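4. Fitting the Naidoo soft-close hinges

Now for the fun bit! If you've got this far, your Pendico cabinet is standing square on its feet and the back panel is pinned. Hinges look fiddly, but they're lovely things once you get the feel of them.

4.1 Lay the door face down on a blanket and press a hinge cup into each of the 2 large holes. It should sit flush.

4.2 Drive the short screws by hand. A power driver will strip the holes in a second.

Caution: keep fingers clear of the hinge arm. It's sprung, and it bites.

4.3 Screw the mounting plates inside the cabinet, arrow pointing to the front.
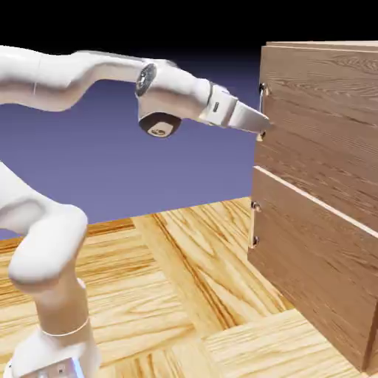
4.4 Offer up the door, top hinge first, and push until it clicks. (Very satisfying, that click.) Then do the lower one.

4.5 Close the door and look at the gap along the edge. Turn the side screw to move the door left or right, and the rear screw to bring it in or out. Quarter turns only, and go back and forth between top and bottom, as each one nudges the other.

Note: the Ranwood version has a taller door and takes a third hinge. Fit that one last.

4.6 Open and close the door 7 times. The dampers are stiff when new and need a little exercise before they glide properly.

4.7 Fix the cabinet to the wall with the bracket from bag 2. Please don't skip this, even for a low cabinet!
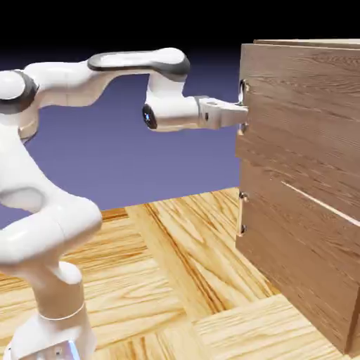
Bullevbridge, who tried an early copy of this guide, wrote that the door kept springing back a finger's width until the rear screw on the lower hinge was let out by half a turn, and asked whether that was allowed. It is, and it's a great tip. Just make sure the screw still grips, then repeat step 4.5.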